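Trays for small parts, or is everyone just using saucers?

Ruven Hobby Bench Forum > Workspace and Storage > Thread

anahera_t
Joined: June 2018
Posted 2021-05-07

Hello everyone, long-time reader and only an occasional poster, so please be gentle with me. I've finally moved my bead and clasp work out of the dining room and onto a proper table of its own, and I want to get into better habits before the old ones follow me down the hall. My question is about trays. I've been tipping findings into saucers for years (my grandmother's, chipped, very dear to me) and the trouble is that they rock when you lean on the table, and anything round goes straight up the side and over. I lost a whole packet of crimp covers that way last winter and I am still finding them in my slippers.

I'm thinking of something flat-bottomed with a low edge. Does color matter? Does anyone line theirs? My budget is small but I'd rather buy once.

Anahera Trevaskis

hinds_bench
Posts: 1,750

Welcome to the posting side! Flat and low is the way to go. I have 6 of them stacked on the shelf over my bench and I only ever have one out at a time, which was a hard rule to learn. If two are out, I've started two jobs, and then I'm finishing neither of them before supper.

On color, I'd say go light. White or cream. My eyes aren't what they were and I can find a black screw on white from across the room.

Nivaldo Trindade
Posts: 80

I'm going to disagree with my friend Hinds here, and I hope he'll forgive me like he did over the glue business. If your table is already white, a white tray just melts into it, and you end up setting your coffee in the thing. I want a tray that shouts a little. Mine is red and I've never once lost track of it, even with the usual drift of stuff creeping in along the left side of the table (tape, bottles, things with cords, you all know the drift).
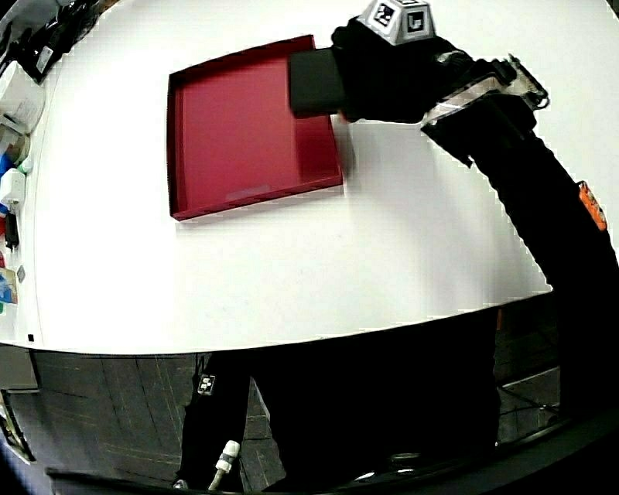 How high should the sides of a parts tray be?

Low enough that your fingers can come in at a slant and sweep a piece up the wall, so for beads and small screws I'd stay under the thickness of your thumb.

Anyway, that's been my experience. I did try a deep one years ago, from Hillton I think, and I was forever digging in the corners with a toothpick. I gave it to my nephew for his marbles and he was thrilled with it.

hinds_bench
Posts: 1,750

Forgiven, but red makes me squint! Brass on red looks like more red to me under my evening lamp. And copper, forget it. I'll give you that it's easier to spot the tray. I want to spot what's in the tray.

urkov_lane
Posts: over 2,000 (I need to get out more)

You two could both be right, depending on what goes in. I keep a dark one for silver and clear things and a pale one for everything else. Anahera, you said clasps and findings, so if yours are mostly silver I'd lean toward Nivaldo's side, and if you do a lot of antique brass I'd lean toward Hinds.

As for lining, I use a scrap of felt, cut a little small so it lifts out. Beads stay where you put them and you can pick up the felt by the corners and pour everything back in the jar. It does grab lint, and I have a cat, so I wash it more than I'd like to admit.

Nivaldo Trindade
Posts: 80

Felt is lovely for beads and terrible for anything with a hook on it. Ear wires will snag every time. I leave mine bare and put a square of that rubbery shelf liner underneath the tray, so it doesn't skate when I bump it.

anahera_t

Oh, you are all so kind, thank you! It's mostly silver, with a little brass around the holidays, so I'm going to start with a red one and keep one good saucer for the brass. I hadn't thought of putting the liner under the tray at all. I have half a roll left from doing the kitchen drawers, so that part is free.

One more thing, if anyone's still reading. Do you empty your tray at the end of the night or leave the job sitting in it?

hinds_bench
Posts: 1,750

Leave it, with a dish towel over the top. My wife would say otherwise.

urkov_lane

Empty it. Cat.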